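Was die Grundsteuer mit meiner Nebenkostenabrechnung zu tun hat

Am Donnerstag lag die Abrechnung für das vergangene Jahr im Briefkasten. Nachzahlung: 243 Euro. Ich habe zuerst auf die Heizung getippt, aber die war fast unverändert. Gestiegen ist die Zeile, die ich sonst überlese, nämlich die Grundsteuer. Mein Anteil daran ist um 72 Euro höher als im Jahr davor, der Rest verteilt sich auf Müll, Wasser und Hausreinigung.

Der Stadtrat von Genditz hatte den Hebesatz angehoben, das stand damals auch in der Zeitung. Ich habe es gelesen und gedacht, das betrifft die Eigentümer. Tut es nur auf dem Papier. Die Grundsteuer darf auf die Mieter umgelegt werden, wenn es im Vertrag steht, und in meinem steht es.

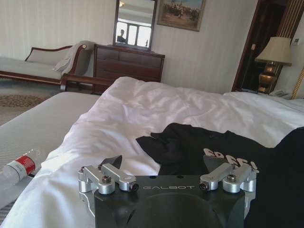
Weiße Bettdecke, davor ein Greifer mit der Aufschrift GALBOT.

Die Begründung im Rat war der Haushalt. Ohne höhere Einnahmen keine Genehmigung, ohne Genehmigung keine Zuschüsse für Schulen und Straßen. Das will ich gar nicht bestreiten. Mich stört, wie die Last verteilt ist. Die Steuer richtet sich nach dem Grundstück und dem Gebäude, was die Leute darin verdienen, spielt keine Rolle. Wer 1.400 Euro netto hat, zahlt für dieselbe Wohnung denselben Betrag wie jemand mit dem Dreifachen.

Dazu kommt die Bewertung. Das Bundesverfassungsgericht hat die alten Einheitswerte im vergangenen Jahr verworfen, im Westen stammen sie von 1964, im Osten sogar von 1935. Bis Ende dieses Jahres muss der Bund ein neues Gesetz haben. Gestritten wird darüber, ob nur die Fläche zählen soll oder auch der Wert.

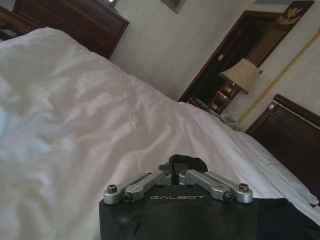
Ein reines Flächenmodell wäre einfach zu verwalten, das ist sein Vorteil. Es würde aber bedeuten, dass eine Villa am Stadtpark und ein gleich großes Haus an der Umgehungsstraße gleich viel kosten. Ein Wertmodell ist gerechter, macht aber mehr Arbeit und trifft Mieter in teuren Lagen, solange die Umlage bleibt.

Raili Eskola von unserem Mietertreff sieht das strenger als ich. Sie will die Umlage ganz streichen. Ihr Argument: Eine Steuer auf Eigentum soll zahlen, wer das Eigentum hat. Ich fürchte, dass die Vermieter sich das Geld dann über die Kaltmiete holen, zumindest bei neuen Verträgen. Bei laufenden Verträgen ginge das nicht so schnell – da hat sie recht. 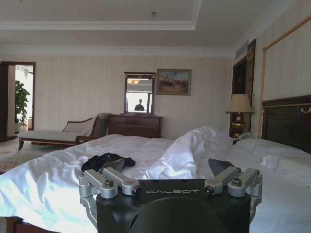 Auf der Bettdecke liegt ein zerknülltes schwarzes Stück Stoff.

Wer eine ähnliche Abrechnung bekommen hat, sollte sich den Grundsteuerbescheid beim Vermieter zeigen lassen. Man hat ein Recht auf Einsicht in die Belege. Bei mir stimmte der Betrag, bei einer Nachbarin war die Wohnfläche um 7 Quadratmeter zu groß angesetzt. Sie hat Widerspruch eingelegt, eine Antwort steht noch aus.

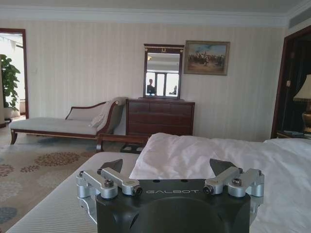
Abgelegt unter: Steuern und Kommunales

Die nächste Haushaltsberatung ist im Mai und öffentlich. Ich gehe hin und schreibe danach auf, was zum Hebesatz gesagt wurde. Die Nachzahlung habe ich inzwischen überwiesen.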